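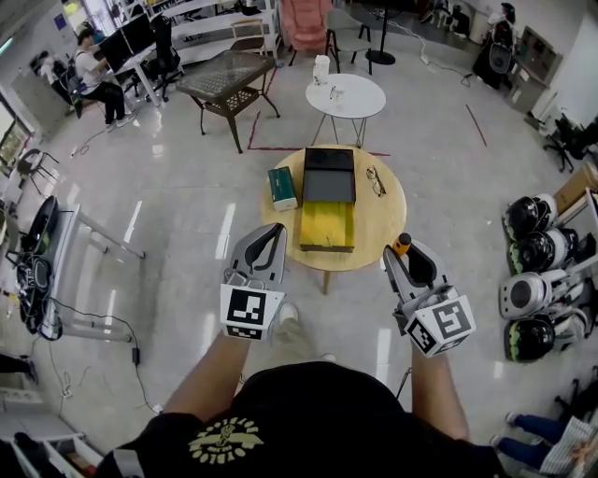
On the round table: a dark gray box with the drawer out, and a pair of glasses.

Call for participants: How do you keep small things at home?

Mistow is a small study group in Golob. We are looking for people who want to write a diary about the small objects in their home, such as keys, glasses, letters, medicine, chargers and buttons. We want to learn where people put these things, when they look for them, and how a family agrees on a place.

Who can take part

You are 18 years or older and you live in Golob or in Mavard. You can live alone, with family or with roommates. It is not important if your home is tidy or not. We are happy to receive also people who moved to a new home since October, as they are still choosing the places for their things. Only one person from each home can join.

What you will do

You keep a paper diary for two weeks. Every evening you write a few lines: what you looked for, where you found it, who moved it. Please write in English or in Thai. After the diary there is one talk with us, in your home or in our office, room 409 of the Cusby building. The talk takes up to 2 hours and we make a sound recording of it. You may ask us to stop the recording at any moment.

What you receive

Each participant gets 600 baht after the first week and the rest when the talk is finished, together 3,000 baht. If you come to the office, we pay also the bus ticket. Keep the ticket, please.

Your privacy

We change all names in our texts. The diary stays with us during the study, and after this you can have it back. You can leave the study without giving a reason, and the money for the first week is yours if you finished that week.

How to apply

Send a short letter to Napaporn Phuthong, Mistow, room 409, Cusby building, Golob, or leave it at the front desk. Tell us your age, who lives with you, and one thing that you often lose. Letters must arrive by December 6, 2019. We answer to everybody, also when the places are full.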